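Villetti Fabrics, Customer Support
Ticket: Green table cloth, creases in the middle and yellow mark
Status: Solved by customer
Category: Care and cleaning
Product: Plain green cloth, 200 cm wide

Customer, 9:20 am

Good morning. I bought from you the green cloth of 200 cm and I use it on a work table. The color is very good and I am happy with it. My problem is in the middle. There is a patch there with many creases, and they do not go away when I pull the cloth. In the same place there is also a weak yellow mark. I would like to remove both without losing the strong green color.

What I tried already:
I pulled the cloth toward the back and closed the clips again. The sides became flat, the middle did not.
I wiped the mark with a sponge and plain water. No change that I can see.
I did not use any soap yet, because I was afraid for the color.

The clips are the small metal model from Geletti. I do not know what made the mark. The label says to wash cool, but it says nothing about the iron.

Support, 10:05 am

Thank you for writing to us. The cloth can be ironed on a low setting, from the back side, with a thin cotton towel between. Please do not iron it on the table. Before that, please shake it outside and brush it, as small hard pieces under the iron can leave a shine.

For the yellow mark, could you tell us if the cloth was stored folded? Old fold lines sometimes take a yellow color.

Customer, 11:40 am

The cloth was stored folded in its bag for 4 months, but I don't think that the mark is on a fold line. It is beside the creases, and its shape is not a line. There are also small bits on the fabric in this part, and one little white thing that can be a piece of plastic or some small fastener. 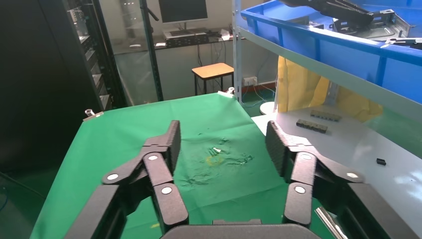 Can this cloth be washed in the machine together with other things?

It is better to wash it alone for the first 3 washes, in cool water, as the green dye can color lighter fabrics.

Customer, 12:15 pm

Thank you, I will wash it alone. One more thing about the soap. I have at home a bottle of Paquette stain soap and a box of Clenent powder. Which of them is more safe for this green?

Support, 1:30 pm

Please use the liquid soap and leave the powder for another time. Powder does not always melt fully in cool water and it can leave pale points on a strong color. Test the soap first on a corner that is normally under the edge of the table. Put one drop, wait 20 minutes, rinse, and let it dry completely before you judge the color. If the corner looks the same as before, treat the mark in the same way. Do not rub with a hard brush.

About the creases: if they come back after ironing, please open all the clips first and lay the cloth again from the center to the outside. When one corner is already closed, the extra fabric has no place to go and it collects in the middle.

Customer, 4:10 pm, next day

I write what I did, in order, maybe it is useful for another person.

1. Opened the clips, carried the cloth outside and shook it. Brushed the middle with a soft clothes brush.
2. Tested the soap on the back corner. After drying I saw no difference in color.
3. Put soap on the yellow mark, 20 minutes, rinsed. The mark was weaker but still there. Did it a second time.
4. Washed the cloth alone, cool. Dried it on a line, not in the sun.
5. Ironed from the back on low, with a towel.
6. Laid it on the table from the center to the outside and closed the clips at the end, first the far side and then the near side.

Result: the creases are gone except one short line, and I can live with it. The yellow mark I can find only if I look for it from close. I also wiped the white shelf beside the table, so that dust from there does not come on the cloth again.

You can close the ticket. It would be good to print the iron setting on the label.

Support, 4:45 pm

Thank you for the detailed steps. We have sent your remark about the label to the product team and we are closing this ticket. If the mark becomes yellow again, please reply to this message and the ticket will open again.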